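Visit report: Traltari paint works, Costport
2/20/21

Traltari makes water-based wall paint in batches of 2000 litres. Periklis Andreadis, the shift chemist, met us at the goods entrance and took us along the line in process order.

Pigment arrives as dry powder and is wetted in a closed mixer before the binder goes in. The mill runs for some 533 minutes per batch, longer for reds. Fineness is read on a steel gauge and entered by hand. Filling is done on two lines, one of them a Kabbaj unit due for replacement in September.

Colour control takes up a small room upstairs. Samples are drawn down on card, dried for eight hours and compared with the master under a daylight lamp. Pale shades fail more often than strong ones, mostly on yellowness. 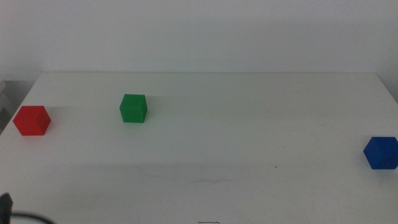

Why are the samples dried before they are compared? Wet emulsion looks lighter than the dried film, and a match made wet will drift.

Waste water goes to a settling tank in the yard. We did not see the tank emptied.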